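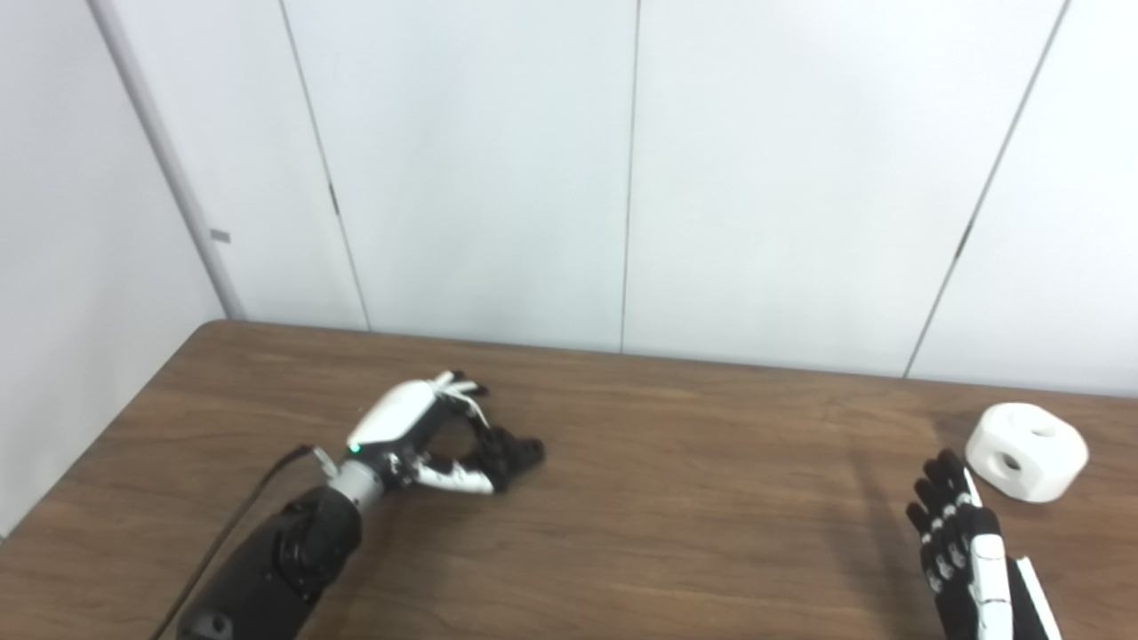 Stokolier is a small set of notes and measurements on tabletops and the screens put up behind them, kept so that a room can be set out the same way twice. It covers the Brevholm room only. The table there is brown wood with the grain running mostly from side to side, and the partition behind it has four tall white panels. Go by the seams between the panels when lining things up, as the grain is too fine to measure from.

## Files

- `tables.csv` – one row per table, sizes in mm
- `panels.csv` – panel widths and heights, left to right
- `notes/` – 23 short text files, mostly on cleaning and marks

## Setting out

1. Put the partition up first and check it is upright.
2. Bring the table up to the base of the panels.
3. Wipe the top with a damp cloth, along the grain.
4. Leave the middle clear until the notes are done.

## Known problems

Row 70 in `panels.csv` gives a width of 803. It should be 700. The Plorkono sheets still use the old figure.

Table corners are listed as `square` or `rounded`, with no radius.

## Contact

Shu-fen Lam looks after the files. Corrections sent by Thursday go into the next copy.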